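Kitby Surname Variants, data card

Version of May 2018. Prepared by Valentin Poulain.

What is in the package

Kitby is a table of surnames copied from old parish registers, together with the spellings under which the same family was written in other years. It has 3000 rows. Each row is one spelling found on one page. The rows belong to 927 families, so many families have only two or three spellings, and a few have a lot more. The record for now is the family Horton, with 20 (Horten, Hortton, Orton and so on).

Files

kitby_rows.csv - the main table
kitby_families.csv - one line for each family, with the preferred form
notes.txt - remarks on difficult pages
check_pages.csv - 300 rows which were read a second time

All files are UTF-8, with a comma as separator. Please do not open them by double click in a spreadsheet program, it may break the accented letters. Use the import menu and choose UTF-8 there. The name Sönmez is in the first line of the families file, outside the alphabetical order, and you can use it to see if your import went well.

Columns in kitby_rows.csv

row_id: a number, never used again if a row is deleted
family_id: connects to the families file
spelling: as written on the page, with capital letters kept
year: four digits, or empty
page: page of the register, with r or v for the side
hand: a letter for the clerk, when I could recognize him
sure: yes, no, or half

The value "half" needs a word. I put it when the beginning of the name is clear and the ending is not. Most of these are names ending in -en or -on, where the clerk made only a small wave with the pen. If your work depends on the endings, leave these rows out.

How families were joined

Two spellings are in the same family only when something else agrees, for example the first names of both parents or the name of the farm. Similar sound alone was not enough. This means that some real variants are surely missing, and I prefer it this way. A first grouping was made with Clilus, a small script that compares letters, and after this I went through all groups by hand.

Known problems

Long s is sometimes read as f. Women appear less often, as the clerks frequently wrote only "his wife". Years before the change of calendar are given as written and were not corrected.

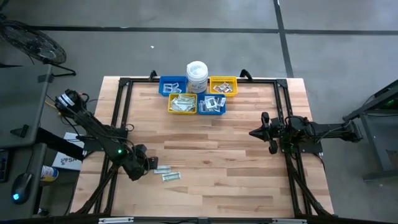
Corrections are welcome by mail. Please give the row_id and the page, and tell me which reading you propose. The next version is planned for October, and the old row numbers will stay valid in it.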